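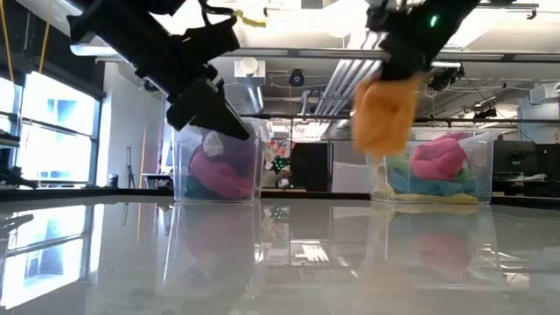
I'm opening this one for the whole cloth table crew at Tôn, and I'm sorry in advance for the length, but the last ticket got closed because we didn't give enough detail and I would like this one to stay open until it's fixed. Our trouble is with the Burton cell losing its place after a pick. It goes to a bin, takes a cloth, swings out over the table and then stops with a "target not confirmed" message, and one of us has to walk over and press Continue. It does this far more with the bright colors. Orange is the worst, and a piece like the one in the right gripper, hanging there beside the corner of the wider bin, is exactly the kind of thing we get called over for. The pinks come next. We also have that very shiny tabletop, with the windows lying in it on the left and the ceiling light between the reflections of the two bins, and Diễm and I have wondered from the start if the cell is looking at cloth or at a picture of cloth.

What we see on the screen: the message comes up with a yellow bar, no error number. Pressing Continue once usually clears it. Sometimes it needs a second press, and then the arm puts the piece back where it got it and starts over. On the early shift we logged 62 of these stops. On the late shift, same load, 11. The late shift has the blinds down by habit because of the screens at the packing desk, and I only found that out by asking.

What we tried before writing:
- Restarted the cell from the panel (no change)
- Restarted it from the wall switch, waited, and ran the start-up check, which passed
- Wiped the table and both bins with the approved cleaner
- Swapped the two bins left for right. The stops went with the colors and stayed off the plainer cloths
- Ran only dark cloths for an hour on the early shift. 4 stops, all before the coffee break

I should also say something about the people side, and I hope that's allowed in a ticket. When the cell came in August we were told the sorters would move over to checking and mending, and that did happen, and I'll be fair and say most of us like it. My shoulders like it very much. But the checking bench is on the far side of the room, and every stop means one of us puts down a needle, walks across, presses the button and walks back. There's no job title for that. It isn't in the mending numbers, so our mending numbers look poor, and the newer people have started to feel they're being marked down for helping. Diễm Hồ leads the bench and she has been taking most of the walks herself so the others can keep going, and that can't carry on either.

So I'm asking for two things. Please look at the stops, and please tell us whether the Continue button can be put somewhere nearer to the bench.

– Flolard textile room, early shift

REPLY FROM SUPPORT
24 January 2025

Hello, and thank you for all of this. Please don't apologize for the length, it saved me a good deal of back and forth. My name is Sơn Tô and I look after the Burton cells here at Grorkimberg. I've reopened your older ticket and joined it to this one so you won't have to repeat yourselves.

I went through the stop log you let me pull. Of the 174 stops kept in the cell's memory, the large majority come after the cloth has left the bin and before the arm has finished its swing over the table. That fits what you wrote. The cell checks the cloth against the table while it's moving, and a strong color over a polished surface leaves a soft patch of the same color underneath. I think it's finding two cloths and asking you which one to believe. I can't prove that from the log alone, so I'd like to try a few things with you in order.

1. Lower the blinds on the early shift for one full shift and change nothing else. Please keep loading the colors as they come.
2. On the next shift, put them back up and lay the gray matte mat over the table between the bins. You should have one in the spares box, rolled, with a Grorkimberg tag on it. If it's missing I'll send another.
3. Leave the bins as they are. They're clear and I know people suggest changing them, but your swap test tells me they aren't the main trouble.
4. Please don't turn down the confirm setting. You'd see fewer stops and more cloths in the wrong bin, and your bench would be the one finding them.

On the button – yes, there's a wireless pendant that does Continue and Stop and nothing else. It can hang at the bench. Someone should still look over before pressing, so a spot with a clear view of the table would be best.

On your mending numbers, I can't change how Flolard counts things, but I can turn on a report that lists each stop with the time it waited and the time it was cleared. That would give you something to show your manager. I've switched it on already and it will land in the shift folder overnight. It shows no names, only times, and I'd ask that it stay that way.

Sơn

FOLLOW-UP FROM CUSTOMER

Hello Sơn, Diễm here this time, writing from the bench. Blinds down helped a lot. The mat helped more, although it slid about until we taped the corners, so please tell me if tape is a bad idea. Orange still stops now and then when the cloth comes up folded over itself, but we're no longer getting up for every second one.

The pendant came and we hung it by the thread rack. Two of us wanted it on the other side and we're going to swap at the end of the month and see. I showed the report to our manager and she has agreed to book the clearing time separately from mending, starting with the next sheet. The early shift was very pleased about that, more than about the mat I think.

Could you leave this open a little longer? We have a sunny week coming and I'd like to see what it does before I say it's cured.

Diễm Hồ

REPLY FROM SUPPORT

Of course, leaving it open. Tape is fine, just keep it flat and away from the bins' feet. If you get another folded orange one, note the time and I'll look it up on my side.

Sơn

Status: Open – waiting on customer

Home | My Tickets | Guides | Spare Parts | Sign Out

Related tickets
Burton cell: arm returns cloth to the same bin
Pairing a second pendant
Where is the shift folder saved?
Matte mat: cleaning and replacement

Contact Support | © Grorkimberg | Back to top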